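4.2 Does an empty basket invite tidying?

Owino and Massawe hold that an open container on a bare surface is enough to prompt people to put things away. We doubt it. Their 30 households were all told beforehand that the study concerned tidiness, and the effect they report may owe more to that than to any basket.

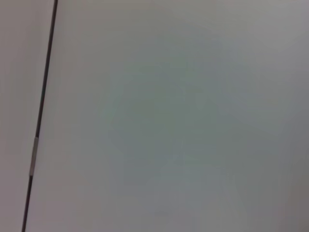

Plain surroundings are supposed to help, on the theory that a pale surface gives the eye little else to settle on. We found no measure of this in either of their papers, and the Lukumay survey, with 800 replies, never asked.

Our own layout used a dark brown wicker basket with a braided rim on a white tabletop (Figure 8). A small pink ball lies right beside the basket, close to its left rim. On the account we question, a gap that short should make the ball look misplaced. It could as easily look like a ball on a table.

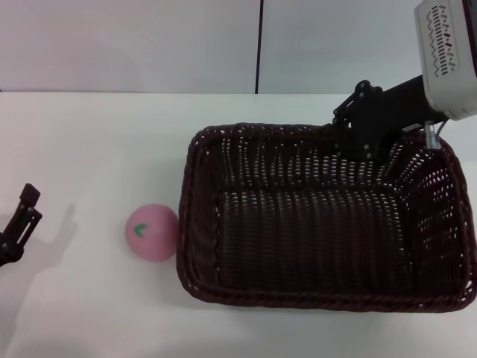 Figure 8. Empty basket and ball, white tabletop.

4.3 Limits of the household diaries

The diaries record what people remembered putting away. Lumbao treats them as counts of objects moved, and we do not.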